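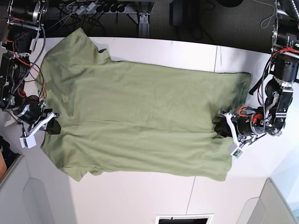
图：白色桌面上的橄榄绿短袖T恤。

**即时发布**

# Unis新闻频道夜间编辑部迁往Lolteo，Atieno Obura出任夜间新闻总监

**副题：夜间三档节目统一归口，11月起由Lolteo直接播出；地方台供稿协议同步更新**

Lolteo，4月18日，星期一。Jirnis传媒今天宣布，旗下Unis新闻频道的夜间编辑部整体迁往Lolteo，原夜间值班组、国际夜班组、凌晨直播组合并为一个部门，由Atieno Obura负责，职务为夜间新闻总监。任命即日生效。搬迁分段进行，11月完成全部切换。

先说要点，细节在后面。

- 夜间新闻总监：Atieno Obura，向Unis频道总编辑汇报
- 涉及节目：《夜间连线》《零点现场》《天亮之前》，共3档，名称不改，时段不改
- 涉及人员：300名，含编辑、记者、导播、技术、字幕
- 新演播区：600平方米，在Lolteo北岸，原Jirnis广播楼一层
- 地方合作台：100家，供稿协议换新版本
- 节目编排系统：全部切换到Vlad

## 为什么现在搬

夜间新闻一直是Unis比较零散的一块。三个班组，三套交接表，三个审稿口子。白天的编辑部下班以后，稿件往哪走要看当晚谁值班。突发一来，国际夜班组在写，凌晨直播组也在写，同一条消息两个标题先后上屏，这种情况去年出现过不止一次，频道内部有记录，观众也来信指出过。

合并的想法不新。频道前两任管理层都提过，方案写了几稿，卡在场地上。总部大楼夜间演播室要和白天的财经节目共用，灯光每天拆装，录播和直播抢时间。去年Jirnis把Lolteo广播楼一层腾出来，场地的事才算落地。

Lolteo和总部之间有时差，这是选址时考虑最多的一条。总部的后半夜，在Lolteo是清晨。值班的人按当地正常做息上班，不用再熬通宵。夜班轮换带来的人员流失，频道近几年一直在补，补得很吃力。

搬过去之后，观众在屏幕上看到的节目名、片头、播出时间都不变。主播名单有调整，见后文。

## 关于Atieno Obura

Obura早年在地方电台做早间新闻，后转入电视，当过现场记者、驻外编辑、直播制片人。加入Unis后先管国际夜班组，之后调去重大事件报道组，负责选举夜和灾害直播的统筹。

她的工作方式，同事的说法比较一致：开会短，改稿细，直播时话很少。

Obura在今天的内部说明会上讲了几句，经本人同意摘录如下：

“夜间新闻过去常被当成白天的尾巴。白天剩下什么，夜里播什么。我接手之后第一件要改的就是这个。夜里有夜里的新闻，港口在夜里，急诊在夜里，很多国家的议会开会的时候我们这边是夜里。

“搬迁是麻烦事，我知道大家手上有房租、有孩子上学、有父母要照顾。谁去谁留，先谈，谈完再排表。表没出来之前，请不要互相打听名单，没有名单。

“审稿合成一个口子，意思是出了错找我。”

Obura近期往返总部和Lolteo两地，夏季结束前常驻Lolteo。她原来负责的重大事件报道组暂由副组长代管，正式人选另行公布。

## 部门怎么设

新部门叫夜间新闻部。下设四个组：编审、采访、播出、合作台联络。

编审组。所有夜间稿件的唯一出口。字幕条、弹窗推送、口播稿，全归这里签发。过去推送归新媒体组管，夜间经常没人签，稿子挂着等到早上。以后不等了，编审组当班主编直接签。更正也由编审组发，更正的位置和原稿的位置一致，原稿在头条更正就在头条，口播错了口播改。

采访组。原国际夜班组的人基本都在这里。驻外记者的行政关系不动，夜间时段听采访组调度，白天听原部门。两边冲突时以正在发生的事情为准，谁的事情急谁先用。这条写进了调度细则，之前没写，吵过。

播出组。导播、摄像、音频、灯光、图文包装。原凌晨直播组为主，加上总部调过去的一部分技术人员。

合作台联络组。新设。以前地方台供稿由各组自己联系，同一家台一晚上接三个电话，问的是同一件事。以后一个电话。

## 节目

《夜间连线》维持访谈加现场连线的形式。主播不变，连线比例增加，棚内评论压缩。编辑部的意见是评论太长，嘉宾太固定，观众来信里这两条排在最前。

《零点现场》改动较大。取消开场的新闻汇总，直接从当晚最重要的一条进。汇总移到后半段，做成滚动，中间接入的观众也能跟上。原来的双主播改为单主播，另一位主播转去《天亮之前》，两位主播本人都已确认。

《天亮之前》由录播改直播。这档节目过去是提前录好，凌晨有事就插播，插播和录播内容打架，主播刚在插播里说某地已经封路，录播里还在介绍那里的交通。改直播之后这个问题不存在了。天气和路况保留，市场开盘前瞻保留，书评那一小段移到周末版。

周末夜间时段暂不改版，搬迁完成后再议。

手语窗口三档全部保留，位置统一放在右下。字幕延迟的问题技术部门在次做了测试，结果还在整理，出来以后单独说明。

## 演播区

600平方米，一层，临街一侧做了隔音。主演播台一个，连线区一个，小录音间若干，编辑席和演播区之间用玻璃隔开，编辑席的灯光单独控制，不影响出镜画面。

原广播楼的木地板保留，上面加铺减振层。老楼的电梯载重不够，大件设备走后院装卸口，施工期间后院停车位取消，请来访者走北门。

备份线路接总部。Lolteo一侧信号中断时，总部值班导播接手，播出预备内容，同时滚动字幕说明。切换流程每月演练，演练安排在周中的低收视时段，观众可能看到短暂黑场，属正常。

总部原夜间演播室交还财经节目使用，不再拆装。

## Vlad系统

Vlad是Unis内部的节目编排与稿件流转系统，白天编辑部已经在用。夜间三个班组之前各用各的，一组用表格，一组用老系统，一组用群消息加打印稿。

切换之后：

- 选题、写稿、审签、上屏都在Vlad里走，每一步有签名和时间
- 稿件改动留痕，当班主编可以看到谁改了哪句
- 合作台来稿直接进待审区，不再走邮箱
- 画面素材登记来源和授权期限，过期素材系统自动锁住，不能上屏
- 更正和原稿绑定，查原稿能看到更正

老系统保留只读，供查档。打印稿仍然可以打，直播台上放纸质稿的习惯不取消，有主播提了，编辑部同意。

Vlad不生成稿件，也不改写稿件。这一点有同行媒体来问，一并说明。署名记者对稿件内容负责，签发主编对播出负责。

培训从下周开始，先编审组，再播出组，最后采访组。驻外记者线上参加，时间各自和联络人约。

## 地方合作台

与Unis有夜间供稿关系的地方台共100家，新版协议已经全部寄出。主要改动：

**署名。** 地方台记者的报道上屏必须署记者本人姓名和台名。过去只署台名，或者只写“本台综合”，地方台意见很大，意见有道理。

**付费。** 按条结算，播出即付，重播另计。原来的打包价取消。有的台供得多，拿的和供得少的一样，不合理。

**改稿。** 事实部分有改动，要回给供稿台确认。来不及确认的突发稿，只播已确认的部分。

**撤稿。** 供稿台有权要求撤稿，写明理由，编审组当晚答复。

**安全。** 夜间现场采访，地方台记者认为不安全可以拒绝，Unis不因此扣款或调整合作等级。

新协议在搬迁完成时同步生效，之前按旧协议结算。旧协议未结清的款项，财务部本季度内结清。小台有垫付困难的可以先联系联络组，走预付。

## 人员安排

涉及的300名员工，今天上午已全部收到书面通知。分三种情况：

去Lolteo的，公司承担搬家费用、过渡住宿和签证手续，随行家属的手续一起办。合同年限连续计算，薪资按当地标准和原标准中高的一项执行。

留总部的，优先转白天编辑部和重大事件报道组的空缺岗位。岗位表在内网。转岗期间保留原薪。

两样都不选的，按自愿离职方案处理，补偿标准高于现行合同约定。方案已和员工代表会谈过，文本员工代表会手里有，想先看的可以去要。

自由撰稿人和按天结算的技术人员不在上述人数内，合同到期前照旧执行，到期后由新部门逐一谈。已经排到秋季的班次全部有效，不取消。

Lolteo当地同时招聘，职位以编审、字幕、音频为主，要求能用两种以上语言工作。招聘信息在Jirnis官网，投递到网站就行，不要寄到广播楼，广播楼在施工，信件收不到。

## 时间安排

先搬编审组。编审组在Lolteo试运行，和总部平行值班，两边同时签，以总部为准。试运行平稳之后对调，以Lolteo为准，总部备份。

第二批播出组。设备夏季进场，先跑《天亮之前》的内部试播，不上屏。

第三批采访组和联络组。人员流动性大，办公位不固定，搬得最晚。

11月，三档节目全部由Lolteo直接播出。具体首播日期另行公布，会避开选举和重大赛事的直播窗口。

中间如果遇到重大突发，搬迁暂停，先播。

## Jirnis方面的说明

Jirnis传媒发言人表示，此次调整只涉及夜间新闻，白天编辑部、调查报道组、纪录片组没有变动计划。近期有关频道出售或并入其他公司的说法不属实，Jirnis没有就Unis的股权与任何一方接触。

夜间新闻的预算单列，不和娱乐节目合并核算。广告部门不参加夜间编前会，这是原有规定，搬迁后照旧。赞助内容在夜间三档节目中不出现，只在节目之间播放，有明确标识。

发言人同时说明，频道总编辑任期未满，不存在由Obura接任的安排。请媒体同行引用时注意她的职务全称是“夜间新闻总监”，不是频道总监，也不是代总编辑。上周有网站写错了，已联系更正。

## 观众常问的几件事

收看方式不变。有线、卫星、网络直播的频道位置都一样，机顶盒不用重新搜台。

回看照旧，《天亮之前》改直播以后，回看上线时间会晚一点，要等字幕校对完。

来信来电照旧打总部热线，夜间转接Lolteo，有人接。投诉和纠错走同一个入口，编审组每周公开一次处理情况，放在频道网站页脚的“更正与答复”里。

爆料材料请不要发到记者个人社交账号，容易漏看，也不安全。网站有加密上传入口，夜间有人值守。

## 采访安排

Obura本周不接受单独采访，下周起可约，请写明媒体名称、问题范围、希望的时间。电视采访需要提前说明是否进演播区拍摄，施工期间进入要戴安全帽，穿平底鞋，现场备有安全帽，鞋没有。

主播采访通过节目组约，不通过本部门。

员工个人可以以个人身份谈感受，公司不设限制，但不代表公司发言，请同行引用时写清楚。

演播区设计图、Obura工作照、三档节目的台标文件，在媒体资料页下载，使用时注明来源。台标有新旧两版，请用新版，旧版底色偏蓝，已停用。

## 关于Unis新闻频道

Unis是Jirnis传媒旗下的全天新闻频道，内容包括直播新闻、国际报道、财经、调查和纪录片，在总部和Lolteo设有编辑部，并在多地派驻记者。

## 关于Jirnis传媒

Jirnis传媒从事电视、广播和网络内容的制作与播出，旗下有新闻、体育、儿童等频道，Lolteo广播楼为其早期广播业务旧址。

**媒体联络：** Jirnis传媒新闻办公室，夜间事务请在邮件标题注明“夜间新闻部”，当天回复。

**更正：** 今早发给部分同行的预发稿里把《零点现场》写成了《零时现场》，以本稿为准。

（完）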